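We Gave Up the Joint Account and Nobody Moved Out
23 Nov 2024

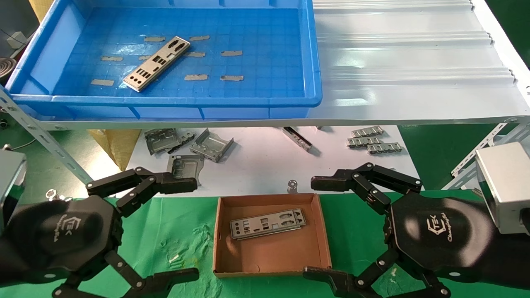

A metal I/O shield plate and tan adhesive strips in a blue tray.

My husband and I have one bank account between us, and I have never once thought of this as a decision. We got engaged, we went to the branch, a man gave us a pen. So when a reader wrote to me after my last column and said that she and her wife had split their money back apart after eleven years of marriage – on purpose, and while still liking each other – I asked if I could call her.

She said yes, as long as I left her name out, and her wife's too. They live in Skerkosetti, and everybody there would know in a second who I meant, so let's leave it at that. I'll call her my reader.

"The first thing people ask is if we're getting divorced," she told me. "My mother asked it before I finished the sentence. She was holding a colander."

They'd pooled everything from the week of the wedding. Both paychecks went in, all the bills went out, and whatever was left just sort of sat there being everyone's. Her wife works for Drusix and earns a good bit more than she does, and for years that didn't come up.

"It didn't come up out loud," she corrected herself. "I did math in the shoe store. I'd stand there thinking, is this my money shoes or her money shoes? She never said one word about it. She'd have told me to buy two pairs! It was all me."

What brought it to a head was a present. My reader booked a surprise dinner at Bulotero for their anniversary in February, a place they'd been talking about forever, and it took a deposit of $239. Her wife saw the charge pop up on her phone while the two of them were folding sheets.

"So she says, 'What's Bulotero charging us for?' and I just sat down on the bed. I'd been planning it for weeks. And I was so mad, and she hadn't done anything except look at her own phone."

They went to the dinner anyway (she recommends the squash) and somewhere before dessert they started drawing on the back of the wine list. One shared account for the house, the groceries, the dog and the car. Then 2 separate ones, one each, with no questions asked. They each pay into the shared pot according to what they earn, so my reader puts in less. I asked if that part stung.

"For a minute. Then I saw what I had left over, and it was mine, and I got over it very fast."

I wanted to know about the big stuff, because that's where my own brain goes. What happens when the roof leaks? They keep a cushion of $4000 in the house account and neither of them touches it without talking first. What about vacations? That one took longer. Her wife wanted to go to Chareonsuk and stay somewhere with robes, and my reader couldn't have covered half of it.

"We had a real fight about that. She said, 'Let me pay, I want the robes,' and I said then what was the point of all this. We didn't speak for most of an evening. In the end she paid for the hotel and I paid for what we ate, and I ate like a queen, so."

I told her my husband and I would never manage it, and that he can't even remember his log-in. She laughed at me, kindly I think. Then she asked when I had last bought something without picturing him seeing it, and I had to put the phone on my shoulder and think. I came up with a haircut. It cost $56 and I had told him it was less.

"See, I used to do that too," she said. "I don't round down anymore. There's no one to round down for."

She was careful to say she isn't selling anything. Her sister shares one account with her husband and adores it. She has friends who have never pooled a cent and split the electric bill with an app, and they seem fine as well, although she does find the app a little grim.

I asked whether the marriage felt any different now. She took a while with that one, and I could hear the dog's nails going back and forth on the floor.

"I get better presents," she said. "She bought me a lamp last month and I had no idea. I keep turning it on in the daytime."

I told my husband about the haircut that night, by the way. He'd seen the charge.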